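# Notebook, 21 October 2021 – hand comparison, bottles at the desk

Coffee first, then hands. I promised Yiran Yan I'd write this one up properly because my last entry was four lines and a phone number, so bear with me if it runs long.

What we're after: pick one hand for the humanoid and stick with it through April. We have two candidates. The Moro is the older five-finger hand we've had bolted on forever, one motor per finger and a thumb that swings on its own. The Araújo is the newer one, more joints, more wires, and a wrist plate that doesn't match ours (adapter came from Paltbridge, fits fine after I filed one hole). Same arm, same controller, same tether for both. Only the hand and its driver board change.

## Where things stood before lunch

Moro first. I'd left it mounted from the last session, so all I had to do was re-zero the fingers. Re-zeroing is still a pain! The little finger wants to settle a few degrees short of open, and the homing routine takes that as good enough and moves on. I've now put a check in that refuses to start if any finger reads more than 3 degrees off. It complained twice, I power cycled the driver board, it stopped complaining. I don't love that. Added to the list.

Settings for the Moro runs:

- grip current limit: 295 mA per finger
- controller loop: 500 Hz
- approach speed: the slow preset
- bottle upright, cap on, starting near the corner of the desk

I ran 18 grasps. It got 11 clean, meaning picked up, held, and set back down standing. Four were what I've started calling "leaners", where the bottle comes up but tips in the fingers, and three were plain misses where the thumb knocked it before the fingers got there. The misses were all in the first half, before I moved the approach point back a little. So the real number is probably better than it looks, but I'm writing down what I got.

The leaners bug me more. The Moro's fingers all close at the same rate, so on something narrow the index finger touches first and pushes the bottle toward the palm at an angle. You can hear it, too – there's a little click when the bottle shifts. On a wide object I don't think we'd ever notice.

## Swap

Swapping hands took 49 minutes. Way too long. Most of that was the cable run down the forearm, where the Araújo connector doesn't want to pass the elbow unless you bend the arm and feed it through from behind. Note to whoever does it next: bend the elbow FIRST, then take the cover off. I did it in the other order and had to put the cover back on to move the arm safely, then take it off again. Dumb.

Also, please label the two driver boards. They look the same from the front and I plugged in the wrong one. No harm done, the firmware check caught it and just sat there blinking at me.

## Araújo runs

Same current limit to start with, same loop rate. The first couple of grasps were hilariously gentle, fingers closing like they were thinking it over. That's the default force ramp, and once I shortened it the hand moved at something close to the Moro's pace. I kept the shorter ramp for everything I counted.

I used the small bottle for these, the white plastic one with the green cap. It's a good test object: narrow, light enough that a bad grip shows up right away, and I don't care if it gets dropped.

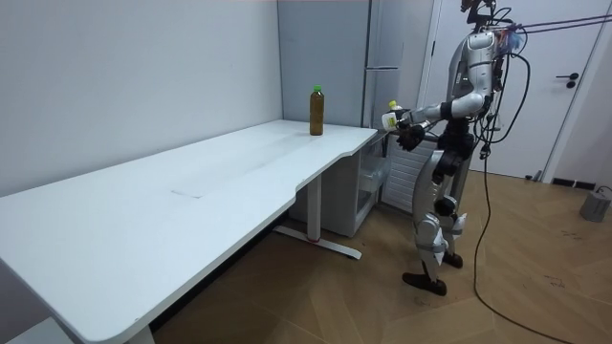 Araújo session, small bottle held upright over the near corner of the desk.

Another 18 grasps, and 15 of them clean. Two leaners and one where the fingers closed on nothing because I'd put the bottle back a good inch from its mark (my fault, but it counts, I said it would count). I'm pretty happy with that! The fingers wrap instead of all arriving together, so whichever one touches first kind of waits for the rest. Watching it after a morning of the Moro, you really see the difference.

It's not all good news though. Things I noticed:

- The thumb joint warms up. I could keep my finger on it, but I wouldn't want to run it for an afternoon without some kind of rest built in.
- Release is slower than I'd like. The ring finger lags, and on one of the set-downs it dragged the bottle a bit before letting go. It stayed standing, barely.
- Reported finger positions have more noise than the Moro's. I logged both so Yiran can compare, the files are in the usual folder with the hand name in front.

I stopped there on purpose. I was tempted to try the big bottle, but it's a different job altogether, heavier and taller with stuff in it, and I want a proper catch tray before we go lifting anything full over a wood floor.

## Arm stuff, while I was there

The shoulder held its position better than last time with the reach extended over the desk. I'd raised the gain a touch on the shoulder pitch joint and it didn't ring, so I'm leaving it. The elbow still has a small dead spot when it changes direction. You can't see it in a normal reach but it's in the encoder log, and it'll matter once we ask for slower, finer motion near the surface. I suspect the belt. Could be me misreading the log.

Base stayed in standing hold with knees slightly bent for every run, no stepping. I want the hand numbers to be about the hand, and if we let it shuffle its feet we'll be arguing about balance for a week.

The cable on the floor crosses exactly where I walk to reset the bottle. I stepped over it every single time and resented it every single time. Can we route it behind?

## Yiran's comments (talked it over afterward)

Yiran thinks the comparison is a little unfair to the Moro because I never touched its closing order. Fair point. The fingers share a rate but there's a start delay per finger in the config, and I could hold the index back a hair so the others catch up. If that kills the leaners then the Moro is suddenly a lot more interesting, given that we have spare parts for it and none for the Araújo.

Yiran also asked whether Dorine (the planner, for anyone new reading this) was picking the same grasp angle for both hands. I said yes. Then I checked, and no – it was adding a wrist tilt for the Araújo, left over from the hand profile that shipped with it. It's small, but it means the two sets don't match as well as I claimed above. I'm leaving the numbers in and flagging them with a star in the log.

## Next

- Zero out the wrist tilt in the Araújo profile, rerun all 18
- Moro with delayed index finger, same bottle, same spot
- Tape a mark on the desk for the bottle, a real one, not a pencil dot
- Ask Paltbridge about a second adapter plate so we can stop swapping screws
- Labels on the driver boards!!
- Temperature log on the Araújo thumb, start to finish

Araújo is still mounted. Please don't take it off until I've done the rerun.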